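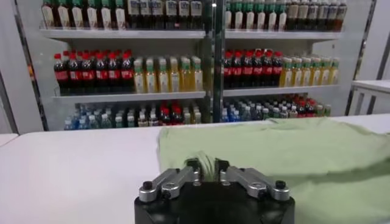 I first heard Aniela Sobczak on a late-night stream, playing to what must have been 137 people, and I had the tape ordered before her set was over. She records as Sowa, makes slow, smoky synth-funk, and her new album Gulum has barely left my kitchen since January. She laughs when I ask about the merch. "Shirts pay for the records," she says, "so I'm fussy." Pale green is the colour I'd pick for this music, the green of a soft cloth spread on a white table, a bit creased and very easy on the eye, and she reckons that's close to how the title track sounds in her head.

We got on to the making of it – two years, mostly after midnight, on a second-hand keyboard with one dead key. "I wrote round it," she says. "There's no low F sharp anywhere on side one. Go and check!" (I did. She's right.) 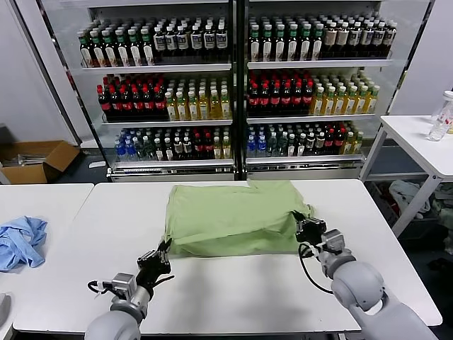 So why put it out on Emberg, a label that only presses 600 of anything? "Because they rang me back," she says. "A bigger place offered 2,000 copies and then wanted the drums changed. I like those drums."

Next is a short run of shows with Sindum, who sings on the closer, and then maybe an EP. "Or a holiday," she says.

24 shares
2 comments

Recent posts
Sindum – Half Light EP
Five tapes for a long drive
Emberg label round-up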